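Filed under: Company News, Home Robotics

Stetov opens its household chore test to the public, and yes, we start with the trash

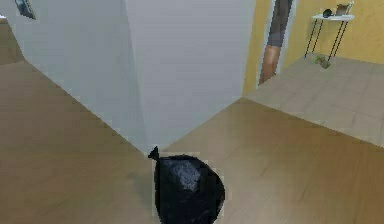 PROLLMONT, 23/08/2026. I get asked at least once a week whether a robot can do the chores yet, and my answer is still "some of them, on a good day." I'm Hazel Escobedo, I run the home team at Stetov, and today we're releasing Flundeck, our free set of simulated chores that anybody can download and try their own robot software on. Our first chore is taking out the trash, and people laugh when I tell them that (go ahead, I did too!). But look at what the software has to deal with: a shiny black bag tied in a little twisted knot, sitting right at a wall corner, with wood floor on one side and tile past it, and a door that's only partly open. You or I would grab the knot and go. A machine has to find the knot first, and a black knot on a black bag is a mean thing to ask anyone to find.

So how are we doing? We ran our own software through the trash chore 3,444 times between February and this summer. It got the bag all the way to the drop-off spot in 2,252 of those runs. I was thrilled with that number for one whole afternoon, and then I pictured my own kitchen with a bag left in the hallway every third night or so. Most of the misses came at the grab, when the gripper closed on the side of the bag and slid right off. Doorways were the next worst. Corners, which I'd been dreading, went better than I expected.

Flundeck comes with 12 chores. Besides the trash there's wiping a counter, loading a dish rack, picking up shoes, and folding a towel, and I'll be blunt about the towel: please send help. Every chore has the same scoring we use ourselves, so you can put your results next to ours and tell us we're behind. We'd love that, really.

A simulated bag is also a lot more polite than a real one. It doesn't leak and it doesn't rip on a chair leg. Our friends at Insaurralde are going to repeat the trash chore with real bags and a real robot in their workshop this fall, and we'll publish whatever they get, even if it's embarrassing.

Do I think you'll have a robot taking out your trash next year? No. I do think a slow one that asks for help now and then is getting close, and I'd buy it.

Flundeck is available now from the Stetov website at no charge. For interviews or a demo, ask for Hazel at the Stetov press desk.

Get Stetov news in your inbox. Enter your email to subscribe. You can unsubscribe at any time.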